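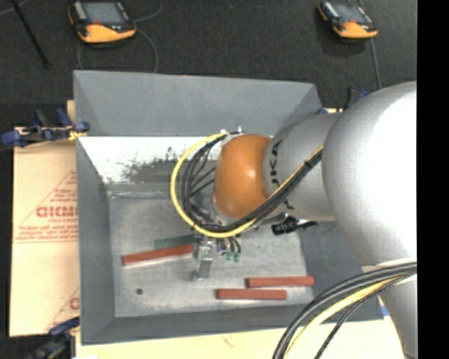
KUKA arm over a gray bin with bars in it.

Slide 2: Rain in Ralthorpe
Start with the gauge by the library. It recorded 2 inches in April, most of it overnight. Ask who had water on their street. Wait for hands.

Slide 3: Weather and climate
One wet night is weather. For climate we need a long record. Ours goes back 40 years, kept first by the Gentile farm and now by the town. Say plainly that the early readings have gaps.

Slide 4: Summer nights
Read the low for 15 August 2021: 68 degrees. Go slowly here, people write this one down. Don't claim a trend from a single night.

Slide 5: Storm drains
Ximena Riquelme has the map. The 12 drains on Vondano Street get cleaned first. If someone asks about the creek, send them to her after the talk.

Last slide: Leave the phone number up during questions. Lights on.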